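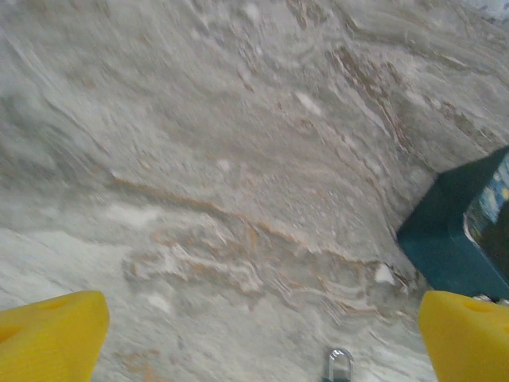 Skadeck Two-Arm Bench Cell: Setup, Care and Service

Manufacturer: Istov
Service contact: Keegan Doucette
Page revised Mar 15, 2019

Overview

The Skadeck is a bench-top cell with two small arms on a shared front rail. The arms face a marble-pattern work surface inside an aluminum-framed enclosure with walls at the back and on both sides. The front is the service side. Base plates, arm controllers and the cable duct can all be reached from there without taking a wall panel out.

This page covers installation, routine care and the repairs a customer can do on site. Joint rebuilds are done at the Istov bench. For motion programming, see the Trarna software manual supplied with the cell.

Basic data

Arms: 2, left and right, on separate base plates
Supply: 24 V DC, one feed per arm
Base plate fasteners: 4 per plate
Fingers: yellow molded, replaceable as a pair
Arm cable: purple jacket, external routing
Wall covering: customer's choice of printed paper, matte finish

Location and leveling

Set the cell on a bench that does not share legs with a compressor, saw or other vibrating equipment. Leave enough room at the front to open a tool roll and to look straight along the rail. Level the frame with the feet before the arms are mounted, then check it again with both arms in place, as the front of the cell carries most of the weight.

Do not level from the table surface. Put the level on the front rail, then on each side rail. If the side rails disagree, loosen the rear corner fittings a half turn, let the posts settle and retighten from the bottom up.

Mounting the arms

1. Switch off the supply and disconnect both feeds.
2. Slide the T-nuts into the rail and set them near the marks for the left and right plates.
3. Place the left base plate on the rail and start all the screws by hand. Leave them loose.
4. Repeat for the right plate.
5. Push each plate square against the rail and tighten the screws diagonally.
6. Connect the arm cables and secure the slack before power is applied.

The plates are handed. The part number is stamped on the underside, followed by L or R. A plate on the wrong side will bolt down normally, but the base joint will reach its stop early when the arm turns toward the center.

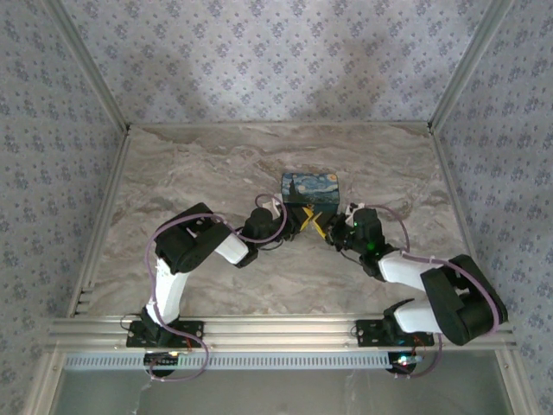 With both plates tight, jog each arm slowly to the center of the table at reduced speed and bring the fingertips toward each other. They should arrive at the same height. A difference in height usually means a chip or a burr under one plate. Remove that plate and clean the rail before changing any offset in software. Offsets entered over a mechanical fault will hold at the center and drift toward the sides.

Run the Trarna two-arm alignment routine after the height check. Keep the values it reports. A copy taped inside the tool drawer is useful when an arm is exchanged later.

Cable routing

The arm cable runs outside the links, over the elbow and down to the base. It needs a free loop at the wrist and a second one at the base. The wrist loop must stay open through the full rotation of the wrist joint. The base loop may hang past the front rail, provided it clears the operator's sleeves and cannot reach the table.

Tie the cable to the links only. A tie placed on a joint housing will work loose or cut into the jacket. Ties should be snug enough to stop the cable sliding and loose enough to turn by hand.

To check a new routing:

Move the elbow from fully folded to fully extended and watch the cable at the outer side of the joint.
Rotate the wrist to both stops. The loop should change shape without pulling on the connector.
Swing the base to both stops. Watch for the lower loop catching on the slotted duct.

Kevin Ní Bhriain at Hollis, who services the Skadeck cells on that site, marks the jacket with a paint pen at each tie. A mark that has moved shows where the cable is creeping. Istov has adopted the same practice on cells shipped since September.

Routine care

Every 16 hours of operation: wipe the table and the finger faces with a dry lint-free cloth. Inspect the fingertips for nicks and embedded grit. Look over the full length of both cables.

Monthly: check the base plate screws with a torque driver. Brush out the grooves in the front rail and the slots in the duct. Confirm that the connectors at the wrists are fully seated.

Every 24 months: return both arms for bearing inspection. They should be sent together so they can be matched again before shipping.

Use no solvent on the fingers. Alcohol dulls the molded surface and changes its grip, and the change is uneven from one finger to the other. A damp cloth with mild soap is enough for grease. Dry the fingers fully before the next run.

The wall paper should be replaced when it fades or lifts at the corners. Cells with vision tasks are tuned against a particular pattern and brightness, so order the same print where possible and repeat the camera check afterward.
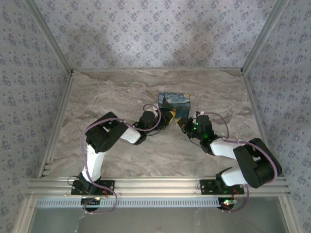 Controllers are mounted low at the front, one for each arm, and each can be exchanged without disturbing the base plate above it. Unplug the feed first, then the arm connector, then the data lead. Refit in the reverse order. The data lead has no latch on early units and should be pushed home with a thumb at each end of the connector.

Finger replacement

Replace both fingers of a gripper even if only one is damaged. Worn and new fingers close off-center, and a small box or carton will turn slightly as it is gripped.

1. Open the gripper fully and cut power to the arm.
2. Remove the retaining screw and draw the finger straight off its carrier. Do not lever it against the opposite finger.
3. Clean the carrier. Old thread compound in the seat will tilt the new finger.
4. Fit the new finger, press it back to the shoulder and tighten the screw.
5. Restore power, close the gripper on the gauge block and check for light between the block and either face.
6. Run the gripper zero routine.

Fault notes

Arm drops slightly at power-off: normal within the limits in the Trarna manual. Park the arms low over the table before shutdown.

One arm missing from the software at startup: reseat the data lead at that arm's controller. If the arm appears and drops out again when the base turns, suspect the cable at the base loop.

Clicking from the elbow: check first for a tie end striking the housing. If the sound remains with the ties removed, stop using the arm and contact service.

Fingertips meet at the center but miss at the sides: recheck the plates for squareness, then repeat the alignment.

Spare parts

Finger pair, yellow, with screws
Arm cable, purple, with ties
Base plate, left or right
Arm controller
Rear corner fitting
T-nut and screw set for one plate

Orders should give the serial number from the frame label and state left or right where it applies. Cables and fingers are stocked. Base plates are made to order.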